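Equipment budgeting in automated linen handling

Equipment budgeting in automated linen handling is the planning of purchases for robots that pick up, fold or sort cloth. It covers the arm itself, the gripper, the work surface, spare parts, installation and staff time. The practice is followed by small laundries and by workshops that supply them.

Costs are usually split into two groups. Capital items, such as the arm and its controller, are bought once and written down over several years. Consumables include finger pads, cables and moulded fingers, and are charged to the running budget. At the Podard laundry in Irna, the first plan allowed for 20 sets of fingers a year and 2 spare wrist cameras.

Grippers are often chosen last, although they decide what cloth can be handled. Two-finger types in moulded plastic are cheap to replace, and a narrow tip is preferred for hems and loose edges. Surfaces are budgeted separately. Glossy tops are easy to wipe down but reflect overhead lights, and a buyer may need to set money aside for matt covers or new lamps. 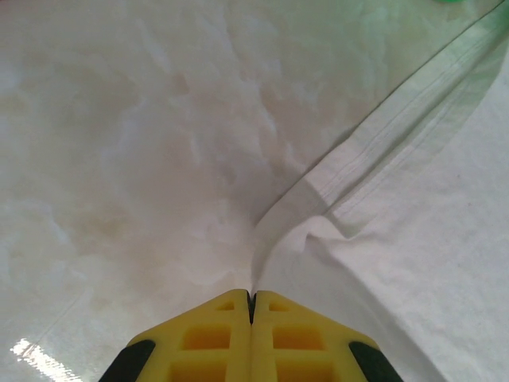 Yellow two-finger gripper at the edge of a white cloth on a marble-patterned tabletop.

Planning methods differ. The Plundar method, set out by Aqeel Rind, puts every item on a single sheet and ranks it by the working hours lost if it fails. The Bhutto workshop used it for a two-arm station and recorded 757 hours of trial work before placing its main order. Its review period was later cut to 200 hours — long enough, in Rind's view, to show which parts wear first.

Leasing is an alternative to purchase. Lease terms commonly include servicing of the arm but leave out grippers and pads, and these remain with the user.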